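Open day at the Lasten automation hall: worth it if you're not an engineer?

Posted by Siiri Paulauskas, 7 Jul 2019

Hi all! My brother-in-law signed us up for the open day at Lasten, the training hall out past Nondby, and I have no idea what I'm in for. I run the parts counter at a garage, so I know my way around a shelf of brake bits, but robots, no. The flyer says there's a handling demo with "friction parts" and then a walk through the bin area. Has anybody been to one of these? Is it a real demo or a guy clicking through slides? Can you get close enough to see anything? And is there parking, because Kalow Street is a nightmare on weekends. I'd be bringing my dad too, who gets bored fast and says so out loud.

Renji Nomura

I went in February and had a great time, so yes, go! No slides at all when I was there, they went straight to the robot. It was picking up dark speckled pads one by one, and they had a screen showing the view from the little camera down by the gripper, which was my favorite part of the whole day (I stood there way too long and my coffee went cold). They let us save pictures from it, so you can judge for yourself. 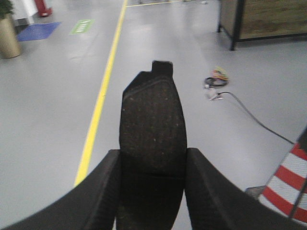

Pad in the gripper, out over the open floor near the yellow lines

You know brake parts, so you'll like this bit. The guide had us guess how hard the thing squeezes, and all of us guessed too high. Then she talked about how they choose where the fingers grab, which went over my head a little, but she was happy to say it again slower. Ask about the little tab on the end! I asked whether it matters which way up it's held and got a ten-minute answer.

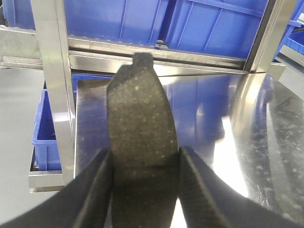
Notched end up, with the steel rail and blue bins behind it

They had 3,058 picks on the tally board when I got there, and people were cheering it on like a ball game. My ticket was number 500, which I thought might win me something. It did not.

Parking: skip Kalow and go in by the back gate off Yagi Road. There's a gravel lot.

Valbona Hoxha

dont bother with the 2 pm slot, too many kids. morning is better. no idea about parking, I took the bus

Hatsue Fujimoto

I'd say go, but with a warning for your dad: there's a lot of standing. I found two folding chairs by the coat rack and guarded them with my life. The demo is slow if you're used to those sped-up videos online, and the person running it stops a lot to take questions. I liked that, my husband less so.

Also walk around to the other side if they let you. Most people bunch up in one spot and miss what's going on at the rollers.
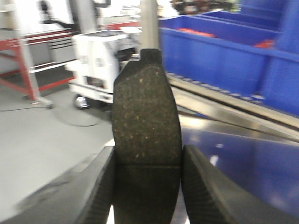 Another pad held up by the rollers, blue bins to the right

Renji's right about the back gate, but it closes before the last tour ends and you have to drive out the front way. Wear flat shoes. The coffee is free and the sandwiches are not, and if Zdenka Mujić is doing the tours again, try to get in her group, she explains things without making you feel dumb.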